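Zarndale Home Support
Ticket 1450: Seat cushion won't sit flat, teal sofa
Opened by: Azadeh Heydari
Assigned to: Walid Tarawneh
Status: Waiting on customer

Azadeh wrote:

Hello, and thank you for picking this up so quickly! We bought the Kidholm three-seater from you in April and we love it dearly (my husband naps on it more than he sleeps in bed), but one of the seat cushions has started riding up at the side. You sit down, you get up, and there it is again, tipped toward its neighbor like it wants to tell it something. I've turned it over and I've vacuumed underneath, where I found 92 cents and a hair clip. The sofa is 78 inches long, if that helps, and the cover has never been washed.

Walid replied:

Hi Azadeh, what a lovely detailed note, and I'm glad the sofa is getting so much use. I don't think you'll need a new cushion. Please try these in order and write back after whichever one you stop at.

Step 1. Take all the seat cushions off and check that the lining underneath is lying smooth. Pull any bunched part toward the front rail.

Step 2. Unzip the cushion cover and feel along the foam. If a corner has folded over inside, ease it back with your flat hand and zip up slowly.

Step 3. Put the cushions back and press along the crease where the two padded surfaces meet. The weave is finely pebbled and tends to grip itself, so work your fingers down into the fold a little at a time and smooth the fabric away from it on either side.
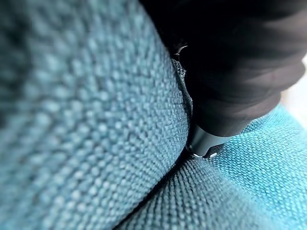
Step 4. Sit on it for an evening, as you normally would, and look again in the morning. If it's still riding up, send me the width of the cushion front and back, and I'll ask Parviz in the workshop about a slightly firmer foam.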